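Folding black trousers on the bed - crease first or waistband first?

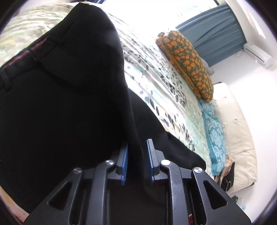 Posted by PalomaVillanueva - Laundry & Linens - 2 replies hidden, 156 views

Hi all! I do my folding on the bed by the window, and I've got the black trousers spread out over the patterned sheet again. My question is about where to start. I was taught to pinch up a fold in the leg and work from there, but my sister swears you line up the waistband and let the legs follow. With black fabric I can hardly find the seams, so I go by the belt loops and that bit of red and whitish trim inside the band.

Flonport
Waistband first, every time! Hold it by the two sides, give it a good shake, and the legs mostly sort themselves out. I've folded a whole family's pants this way for years - my mother did too, come to think of it - and they stack just fine.

Anozie666
Have to disagree with Flonport, sorry. If the legs aren't matched up at the inseam, a tidy waistband won't save you, and you'll see it at the knee when you put them on. Pinch the fold, smooth it down to the hem, then deal with the top.

Flonport
Well, maybe for dress pants. For everyday ones I think that's a lot of fuss.

utum_house
Does the sheet bother anyone else? I moved to a plain table in July and my folding got so much better, though I do miss having the whole bed to spread out on.

PalomaVillanueva
Oh, I like my bed, the light is lovely there! I'll try Anozie's way on this pair and Flonport's on the next. Do you two fold in half again after that, or in thirds?

Anozie666
Thirds, if the drawer is deep enough.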